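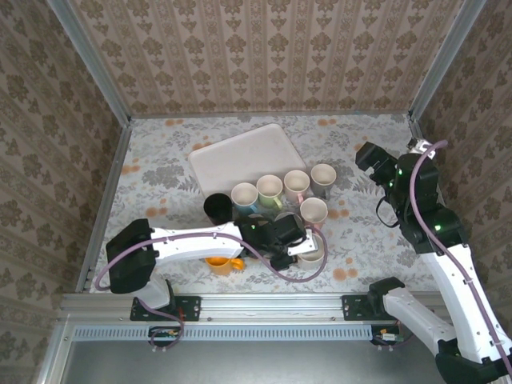
Wednesday, late. The Trulluto fingers came and I have barely sat down since lunch! Yavuz had both arms bolted back on the front rail before I'd finished my tea, and we went straight into mugs, because mugs are where the old fingers always let us down. We want every handle a different nuisance, so there's the blue, the pale green, the pink and so on all bunched up in front of the tray, close enough that an arm has to come in steeply over one mug without clouting its neighbour. The orange-yellow one is my favourite for this. Its handle sticks out nicely to the side and it's a good bright thing to find on that busy leafy cloth.

So, the plan, for when I read this back in February and can't remember a thing. Karakaya fingers first (flat, hard, the ones we've had for ages), then Trulluto, same mugs, same starting poses. Yavuz wanted 18 goes with each. I wanted more and we haggled and stuck with 18. I set the grip force to 800 on the controller, whatever units those are, the Zivville manual calls them counts and leaves it there. By Yavuz's log the left arm has done 1,647 closes since we last cleared the counter. It feels like more.

The two-arm work was the best part of the afternoon. I had been dreading it. One arm I can tune by ear by now, but with two on the same mug each one thinks the other is an obstacle, and if the timing is off they start a slow sort of shoving match. Dropping the speed on the right arm helped a lot, and then so did swapping which arm leads. 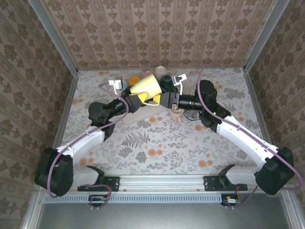 Both grippers on the yellow mug, well off upright.

I could watch that all day. Yavuz thinks we should let the follower go limp for the first moment of contact and stiffen up afterwards, and I think he's on to something, although it means digging in the Clillirberg controller again and last time that cost me an entire weekend. Worth it if it works!

Sevim Tekin rang at four from the other site. She's choosing cameras for their own bench and had plenty to ask, and I wrote her main one down because I'd like to give the same reply next time.

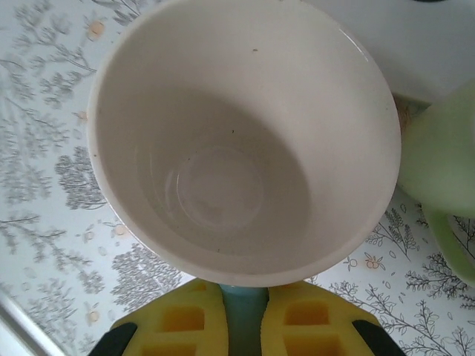 Do you still need a wrist camera if the fixed one is already good?
I'd keep both. The fixed view is best for planning the reach, but the gripper hides the last bit of the approach from it, and that's when a small correction matters most.

She wasn't completely sold, I think, on account of the extra cable. Fair enough. The purple ones have caught on things before and I need to redo the loop on the left side, it's too generous past the shoulder. I told her 12 frames a second is plenty for slow reaching and she laughed at me, but it is.

After the call we did full cups, which I'd been itching to try. Pink is very kind to the wrist camera, by the way. A flat pale pink surface inside a white rim is so much easier to pick out than a white bottom in a white cup, where I'm squinting at shading and hoping. 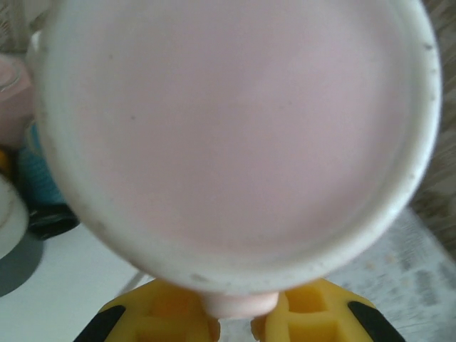 For tomorrow

Redo the left cable loop before anything moves.
Ask Yavuz for the log as a plain file this time.
Try the soft follower idea, slowly, with an empty mug.
Drop the grip force below 800 for the Trulluto set and see what the handles make of it.
Ring Sevim back about the camera mount. I promised her the drawing and then forgot.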